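A fortnight with the Grultier gripper kit

6 min read
Last updated: Sunday evening

So the box finally came! Regular readers (hello, both of you) will remember me moaning all through the spring about wanting a proper two-finger gripper for the arm on my bench, one that didn't cost more than the arm itself. Gianni Sorrentino had been using a Grultier at his repair place in Treltonside and kept sending me little clips of it picking up screws, and in the end I cracked. I paid 292 pounds for the kit, and postage was on top, which stung a bit.

For that you get the gripper, a wrist plate, a small camera that bolts on just behind it, two sets of fingertips (fat and rubbery, or narrow and ridged) and a bag of hex screws with a few spares. There's a printed sheet of instructions too, and it's pretty good until step five, where it tells you to fit the cable before the side plate and then shows you a drawing with the side plate already on. Fit the cable first. I did it the other way and had to take the whole lot apart again with a cup of tea going cold next to me.

Putting it together took me an evening. Dario Zuccaro reckons he did his in an hour, but Dario has the right drivers and doesn't drop things on the carpet.

The software is called Flodunard and it's free to download, though you have to make an account, and I do wish you didn't. Once you're in it's friendly enough. You plug in the gripper, it finds it (mine took two goes), and then there's a calibration routine where the fingers open and close a few times and it asks you to measure the gap and type it in. After that you can drive the thing with a game controller, or save positions and play them back. I spent far too long making it pass me biscuits.

But I didn't buy it for biscuits. What I wanted to know was whether it could help me with old computer gear. I strip down and sort a lot of retired server boards, and it's fiddly, boring work that's murder on my neck. Things like checking sockets, nudging latches, lifting out the odd bit of hardware. If an arm could do even a quarter of that while I got on with something else, I'd be a happy woman.
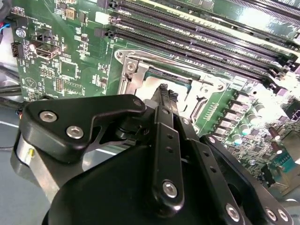
Server boards are a rotten surface for any gripper, and I think that makes them a fair test. Everything is a different height and half of it is shiny. I went with the narrow tips for this job, and I'm glad I did, because getting down into the CPU socket means fitting inside that raised metal bracket with a row of inductors standing right beside it. The fat rubbery tips would be hopeless in there. The memory slots are another matter: they're long and black and all look the same to the camera, and when the light catches one end of them the green of the board goes so pale that I have trouble judging it on the screen myself. A desk lamp with a bit of baking paper taped over it has helped no end.

Now, the grip. It's gentle, much gentler than I expected at this price, and you can turn the force right down in Flodunard with a slider. On the lowest setting it'll hold a grape. It's happiest with small flat-sided things and least happy with anything round and smooth, so loose screws roll out sideways unless you come at them just right. I did a run of 30 pick-ups with a mix of screws and spacers and gave up keeping score when the cat got involved, so don't ask me for a percentage!

The camera is the part I'd happily pay for again. Being right down at the fingertips is brilliant for lining up, though the gripper does take up a good chunk of the view, black brackets and screw heads and all, and you need a day or so to stop noticing it. I can read the lettering on the boards as well (REMOTE, next to one little connector, has become a sort of landmark for me).

Grumbles, then. The motor whines. It's not loud but it's the sort of pitch that gets into your teeth. The cable is too short if your arm has any reach at all, and Grultier want silly money for the longer one; Gianni bought an extension from Guerra instead and says it's been fine. And one of my side plate screws kept working itself undone until I put a dab of threadlocker on it. I emailed support about that and a chap called Innes Kerr wrote back the same afternoon, very nice about it, and offered to post me a new set.

Would I tell you to buy one? If you've already got an arm and you're doing small, careful jobs, yes, I think so. If you're hoping to unscrew things with it, no, save up. And if you haven't got an arm yet then please go and read my post about the second-hand one first, particularly the bit about the fuse.

I'm going to try it on memory latches next, once I've moved the lamp. Lucinda, if you're reading, I still have your crimping tool.

1174 views
14 comments
Share this post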